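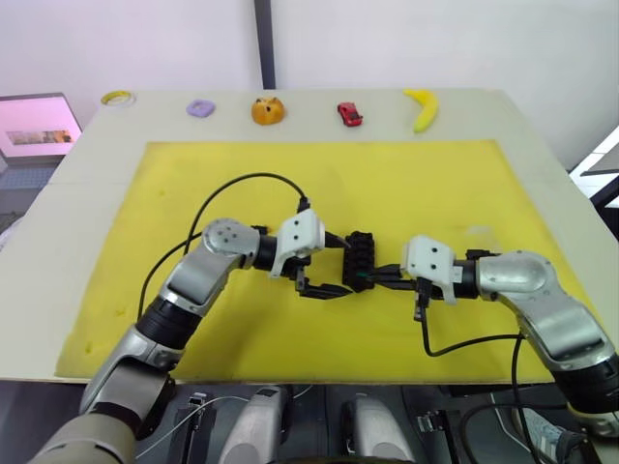

Notes: Perran Oldacre

Start on time even if people still coming in. Water. Phone OFF.

Opening: who here has clicked on a story about a pop star's kid this week. Wait for hands. Put mine up first.

What I did: nine years on the showbiz desk, last four of them mostly writing up other people's radio interviews. Star goes on breakfast show, talks 15 minutes, says one sentence about their mum. We write the mum sentence. That is the job, or was mine.

Talk is about that one sentence. Where it comes from, who trims it, what it looks like by teatime.

Case one, Dronasex.
Duo, second album, August, doing every station that would have them. On Kasano (late show, mostly phone-ins, good listen) they got asked what the tour bus was like. Long answer. Bunks, laundry, who snores, a bit about one of them missing her sister's wedding do for a festival slot. She said she'd "been a rubbish sister that month". Laughed. Host laughed. They moved on to the album.

By 9.40 next morning: DRONASEX STAR: I WAS A RUBBISH SISTER. No "that month". No laugh. I wrote one of those. Own up here, don't rush it.

By lunchtime a second version with "feud" in it. Nobody had rung the sister. I hadn't either.
Pause. Let them be cross.

Read out the full exchange, printed sheet, it is in the blue folder. Read it flat, not doing voices. Then read the headline. Ask what's gone missing. Usually someone says the laugh. Someone always says the question, good, the question matters most. She was asked about a bus.

Case two, quicker. Conceição, the soap.
Cast member on to plug the wedding episode, brings her teenage son along for the ride. He's sat in the corner, host gives him a mic. He says the wedding dress looked like a shower curtain. Best bit of the whole interview. She's howling, she's fine.

What got written: "brutally mocked by own son". 91 comments on our piece before I'd had my sandwich, most of them about how to bring up boys.

Point to make: kids on air are funny since they haven't learned what not to say. Also the reason to go careful. He was a boy, he'd not signed up for anything, his name was in the second paragraph. I'd leave the name out now. Say so plainly.

Someone will ask whether the mum minded. I don't know. Didn't ask. Say that.
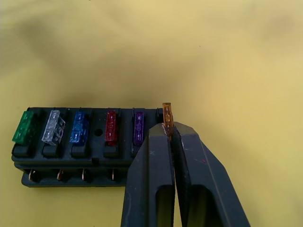 Black fuse box on a yellow surface

Next bit: how to listen to the thing.

Listen to all of it. Not the clip. Clip has been cut by someone who wants you to click, same as you do.
Write down the time of the quote AND the time of the question.
Note how it was said. Laughing, tired, fed up, reading off a card.
Two minutes either side, minimum. Very often the sort-of-apology or the joke that explains it is just after.
If they correct themselves use the corrected version. Obvious, hardly anyone does it.

Do the exercise here if time. Niltideo clip, play once, no notes. Everyone writes a headline. Then play whole segment. Everyone writes another. Pairs, swap, read out the first then the second. Expect giggling. Leave ten mins, if behind do it with front row only.

(Niltideo is a podcast, somebody will think its a band. Two hosts, one guest, guests get sent soup in the post. Don't go into the soup.)

After exercise: ask who would honestly run the second headline if the first got four times the readers. Don't let them off. I didn't run it, most days.
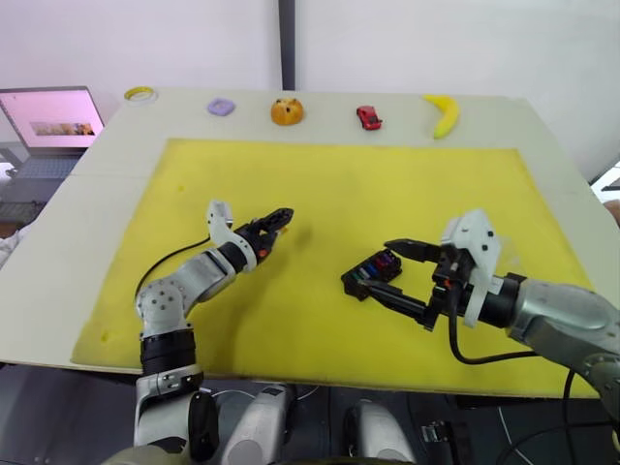

Then the money bit, keep it short. My desk wanted around 200 words an item, up within the hour, and nobody checks a forty minute interview in that time. So the clip wins. I'm not saying this to be let off, I'm saying it so when they get their first job they know what they're walking into and can argue for twenty more minutes. Sometimes you get it. I got it more often than I asked for it, annoyingly.

Things I'd still write up happily:
- tour food
- bad haircuts, own
- anyone falling off a stage and getting back on
- parents being embarassed by children, if the parent's telling it
- which duet partner was late

Gossip's fine. I like gossip. My nan lived on it. Want them to leave liking it too. Just get the sentence right and the one before it.

If asked about the Kasano complaint: station had a letter, we had a letter, we changed the headline, I was told to change it and did. Was glad to. Don't name the editor.

If asked about AI summaries: same problem, faster. Move on.

Handout is on the chair by the door, two sides, transcript on the back. Email's on it. Take questions till they put the lights up, then get the 4.50 train.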